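Sorting a mixed toy basket into hole-top boxes

Bidulora Storage Notes
Updated Jul 19, 2023

This sheet covers the emptying and sorting of one shallow mesh basket holding small toys, balls, cloths and stray packaging. It assumes a table, one basket and a set of boxes with a round hole in the top. Deep tubs and lidded crates are dealt with in the February sheet.

What you need

One table with a cloth over it. A dark, plain cloth shows up small parts and stops balls from running.
Two or three hole-top boxes. The Jelari cube has an 80 mm opening. Measure your own before starting.
A few open bowls for parts that should stay visible.
A bag for rubbish.
A damp cloth and a dry one.

Setting out

Put the basket down with its long side towards you. Stand the boxes at one end, close enough to reach without leaning across the toys. They can be stacked or set in a row; a row is easier to fill and a stack takes up less table. Bowls go on a second surface if there is one. Leave a clear strip of table for flattening cloths.

Decide on the groups before anything is lifted. For a basket of this sort the usual ones are smooth balls, spiky balls, bricks and hard plastic pieces, fabric, and waste. Soft animals can go with the fabric or have a bowl to themselves.

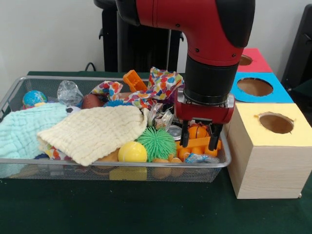
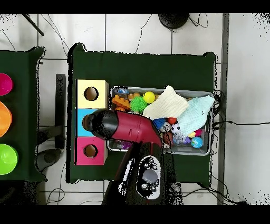
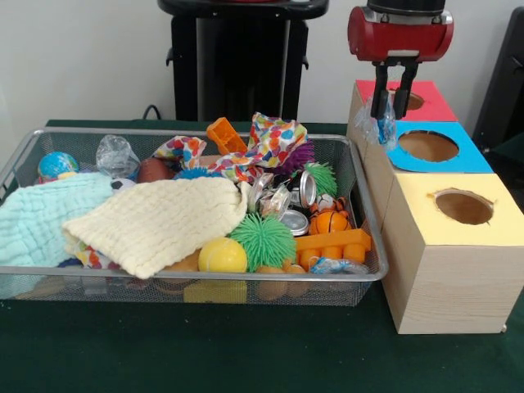
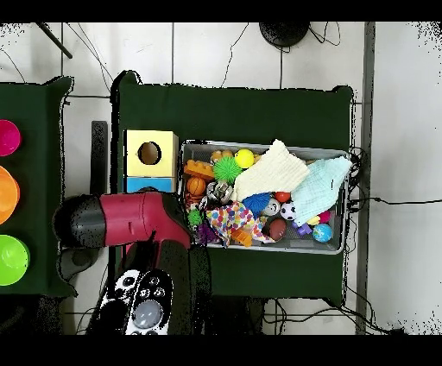
Mixed basket and boxes with round holes. The crushed cans are easiest to find in the third picture, right of the middle.

Bidulora Storage Notes, issue 24, page 71

Order of work

1. Take out the cloths. They lie across everything else and hang over the rim, so until they are gone you cannot tell how full the basket is. Lift each one straight up by the middle. Pulling from a corner drags small pieces over the side. Shake it above the basket, then fold it. Muslin and waffle cloths fold to quarters; printed offcuts can be rolled.

2. Check under each cloth for scraps of fabric caught in the layer beneath. Small dotted pieces are easily missed when there is a larger cloth in the same print.

3. Remove waste. Crumpled plastic bags go out at once and should not be kept with toys. Crushed cans have sharp folds -- pick them up by the rounded part and check the mesh afterwards for ring pulls.

4. Take out the balls. Offer each one to the hole before letting go. If it has to be forced, it belongs in a bowl. Foam and rubber balls will squeeze through a tight hole and be awkward to get back.

5. Keep spiky balls apart from fabric. The soft filaments pick up lint, and the finer sort will hook into a waffle weave. Rinse them in lukewarm water and dry them on a rack.

6. Collect bricks and hard pieces last. Most will have worked down to the bottom. Tip the basket slightly towards one corner and lift them from there.

7. Wipe the mesh inside and out, including under the rolled rim.

Labelling

Where the boxes differ in colour, let the colour stand for the group and write the list once, on a card kept with the basket. Bachmann 91 labels hold on painted wood and can be peeled off later. Vadetti card sleeves will do for bare wood.

Refilling

If the basket is to go back into use as a mixed one, reverse the order: hard pieces at the bottom, balls next, cloths folded and placed at one end. Keep the contents below the rim. Anything that stands above it -- an upended block, usually -- should be laid flat or moved to a box.

See also: Washing small fabric items; Replacing a bent mesh panel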